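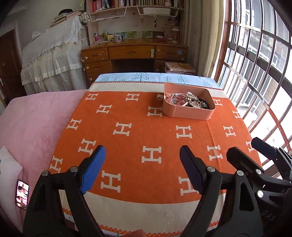
Eating Out Without the Bother: Tips for Booking, Ordering and Bringing the Leftovers Home
by Aurelia Leitner
July 11, 2019

We eat out more than we used to, my sister and I, and over the years I've built up a little heap of habits that make it a nicer evening (and a cheaper one!). Quite a few of you asked for them after my piece on packed lunches, so I've finally put them down in one place.

Ring, don't click. Booking online is lovely and quick, but if you want the table by the window or the one well away from the kitchen door, a phone call at three in the afternoon will do far more for you. That's the quiet hour, and people have time to be kind. I got us the corner at Thaler that way, after the website had told me twice that they were full.

Read the menu at home, with your glasses on and a cup of tea. Set menus are often tucked at the bottom of the page, and some places only run them early in the evening. Jilar does 2 courses before half past six and the helpings are exactly the same size as later on, so I always leave hungry people in my party with no excuse to dawdle.

Dress for the chair. I do like to make an effort, a proper necklace and a good ring, but I've learned to leave the bangles behind if we're sharing plates. Sleeves too! Anything floaty will find the gravy before you do.
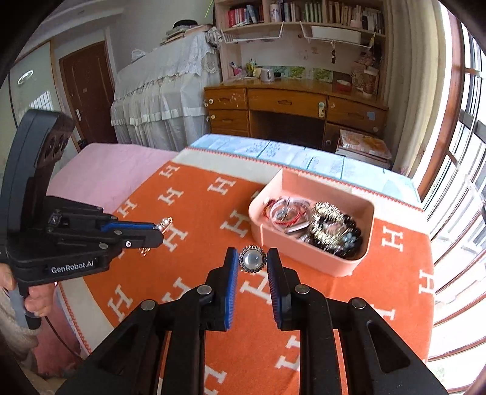 A big stone makes even a plain supper feel like an occasion.

If you take a ring off to wash your hands, put it straight into the zipped part of your bag and never on the edge of the basin. I once went back to Honinier in the rain for one of mine, and the poor waiter had half the sink apart before I found it in my coat pocket.

Leftovers next. I carry a flat tub with a clip lid, and I've never yet been refused. Ask for sauce on the side when you order if you suspect you won't finish, as chips and anything in breadcrumbs will warm up much better dry. Ten minutes in a hot oven, please, and keep them out of the microwave. Rice I leave on the plate, I'm afraid, unless I'm going directly home to the fridge.

For red wine on your front, blot with a clean napkin and dab with cold fizzy water, then soak it when you get in. Butter wants washing-up liquid, worked in with a fingertip and left for a bit before the garment goes in the machine.

Last of all, keep a notebook. Mine has 122 meals in it now, with what we ordered and what I'd have instead next time. The entry for Rindico just says "the pie, always the pie". We're booked in there again in October, and my sister says she's having the fish.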